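Wulleck adopts house rules for two-armed robots handling laundry
2019-06-04

Wulleck has put into force a set of written rules for robots that handle clothing and other soft goods in furnished rooms. The rules cover work near seating, coat stands and other household furniture, and apply at the Bakamness and Dratby sites. 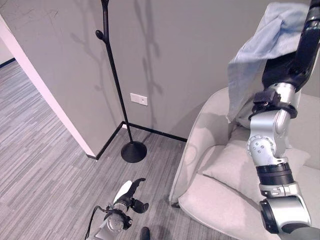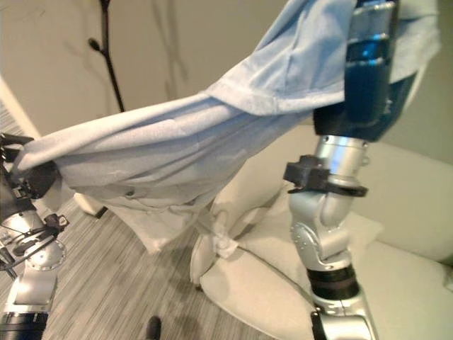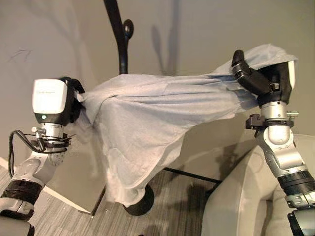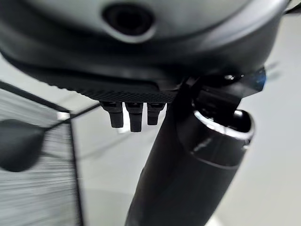 Robot arms at work at the Bakamness site. The first three pictures show them with light blue cloth. Photos: Wulleck

The document runs to 37 pages and replaces a shorter checklist that each site had been free to change. Staff sent in 129 comments on the draft during May, most of them on cable routing and on how close a person may stand while both arms are holding the same piece of fabric.

Under the new text, cables at the wrist must be checked before each shift for loops that could catch on a hook or a chair arm. Cloth held by both grippers must be released from one side first, and the arms must come to a full stop before anyone reaches in. Tall, light furniture has to be weighted or fixed at the base.

"Most of our trouble has been with fabric snagging on something, and the old checklist barely mentioned it," said Volkan Kurtuluş, who led the drafting. "A shirt changes shape every time you pick it up. We wanted one procedure that an operator can follow without calling a supervisor."

Operators must complete a six-hour course before working alone. Texier, which supplies the training, will hold the first sessions at Dratby. Sites have six months to bring older work areas into line, and incident reports will go to a single office using the same form.

Printed copies are available from the site office at Bakamness.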